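New common room opens on the ground floor of Luo House

Sep 7, 2023

The residents of Luo House have a common room again. The ground floor room, which was closed since January, opened its door this week with tables laid, chairs of many kinds and fresh fruit for everyone who comes in. The work was paid by a small grant of 3,000 pounds from the Pivby neighbourhood fund.

Before the closing, the room was used mostly for keeping old bicycles and boxes. The heating was weak and the walls had damp near the windows. Many residents of the 19 flats had never sat down in it. The house association asked for money two times without success, and the third application was accepted at the end of last winter.

The biggest part of the grant went to the walls, the windows and the floor. The old carpet was taken away and the floor is now dark, in a colour between green and grey, so that it can be washed easily after a meal. The painting was done by the firm Widolex, who also repaired the door to the yard.

For the furniture there was not much money left. The association decided to buy almost nothing new and to ask the residents for what they could give. The result is a mixture, and most people who visited in the first days said that they like it so. One chair is white and made of wood, another one is light grey plastic with black metal legs, and there are two wire stools with round patterned seats.

The tablecloths were also given by residents. The square table in the centre has a checked cloth in pink and beige, with a peach stripe where something is written in a curved script, and a white flower is printed on it. The second table has a cloth in white and pink. A long white table along the wall is the place for all the things that have no cupboard yet, and it is already quite full.
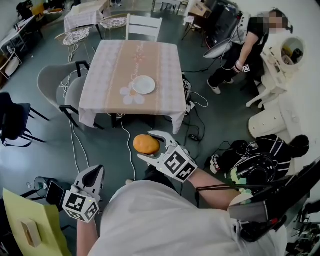

What you can do in the room

The room is for quiet activities in the daytime and for common meals in the evening. A breakfast is planned every Saturday, and everybody brings something to share. The association gives the bread, the tea and the oranges. Plates are in the room, but the residents are asked to bring their own cups until more have been collected.

Groups from outside the house can also use the room, if one resident is present and signs the list beside the door. The price for outside groups is not decided yet. For people who live in the house it stays free, also for birthdays and family visits. The longest booking is 3 hours, so that more than one family can have a turn on the same day.

Rules for cleaning and for cables

Each group leaves the room as it was found. The tables are wiped, the cloths are shaken out in the yard and the chairs go back to the tables. If a cloth gets a stain, it should be put in the bag in the laundry room and not folded back on the table.

Power strips and cables can be used on the floor during an activity, but they must be rolled up and put away before the group leaves. The association repeats this point in its letter to the residents, as small children will also come to the breakfasts. Fruit and other food must not stay overnight.

Still missing

The association is looking for 2 more chairs for adults, a low cupboard with doors and a lamp for the corner by the yard door. A shelf unit is already there, under the long table, but it is not enough for games and books together. Curtains are wished too, although the windows have to be measured first.

A second application to the Pivby fund is being prepared for a small kitchen corner with a sink. At the moment all dishes must be carried to the laundry room. The shop Tenex, on the other side of the street, offered to keep a box for donated cups and cutlery at its counter until the end of the month. Larger things can be brought directly to the common room on Saturday mornings during the breakfast.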